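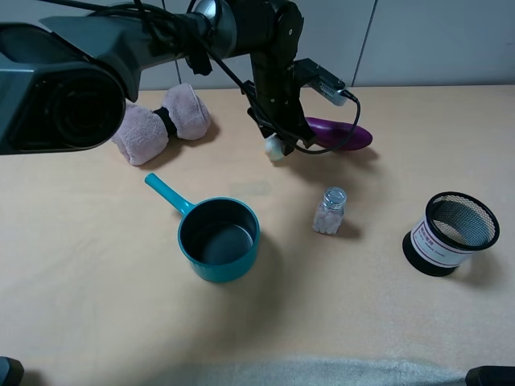 4.3 調理台まわりの整理と復旧

本節では、調理実習後に調理台の上を片付け、次の利用者が使用できる状態に戻す手順を定める。対象は、片手鍋、ふた付きガラス瓶、タオル及び使い残した野菜類とする。

1. 片手鍋の中に何も残っていないことを確認する。
2. 鍋の内側を柔らかいスポンジで洗い、水気を拭き取る。
3. ガラス瓶の金属製ねじぶたを閉め、瓶の外側を乾いた布で拭く。
4. タオルを留めているバンドを外し、広げて洗濯に回す。
5. 野菜類は種類ごとに分け、保管棚の所定の段に収める。
6. 台の天面を固く絞った布で拭き、乾拭きで仕上げる。

注意:焦げ付き防止加工を施した鍋に、金属たわし及び研磨剤入り洗剤を使用しないこと。加熱直後の鍋を水に浸けないこと。

注意:内容物の表示がない瓶は開封せず、管理担当に引き渡すこと。内容物を口に入れてはならない。

備考1 鍋は保管棚の16番、瓶は19番の区画に置く。鍋の柄は通路側に出さない。
備考2 瓶に詰め替えを行った場合は、品名及び詰め替え日を記したラベルを貼付し、7日以内に在庫表へ記入する。
備考3 天面に汚れが残る場合の処置は、63ページ「天面の手入れ」を参照のこと。

Castenari調理実習室 設備利用の手引き
2024年4月13日改訂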